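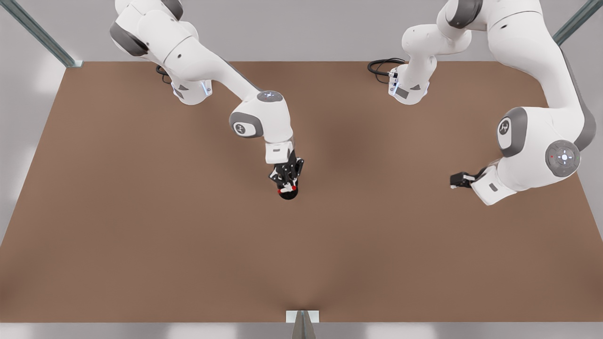 Two white arms over a brown tabletop (computer rendering).

Call for participants: reading layout study, Dulport

Ondasum is recruiting adults for a study of how line length and type size affect the reading of printed household letters, such as gas bills and appointment notices. The work forms part of the Flovonura project and will be carried out at our Dulport office.

We need 120 participants. You may apply if you:
are aged 18 or over
read English daily at home or at work
can read print at arm's length, with glasses or contact lenses if you normally wear them

You may not apply if you have worked in typesetting or took part in the June pilot.

Each participant attends one session of 97 minutes, including two breaks. You will read a set of short letters on paper and answer written questions on their content. Reading times are recorded – names are not stored with the results. Large-print instructions can be supplied on request.

A travel payment is made at the end of the session. Participants who live more than 200 km from Dulport should contact us before applying.

Apply in writing to Ondasum, Naciri Building, Dulport, quoting reference 2280. State your age, your first language and the times at which you can attend. Applications close on November 18, 2018.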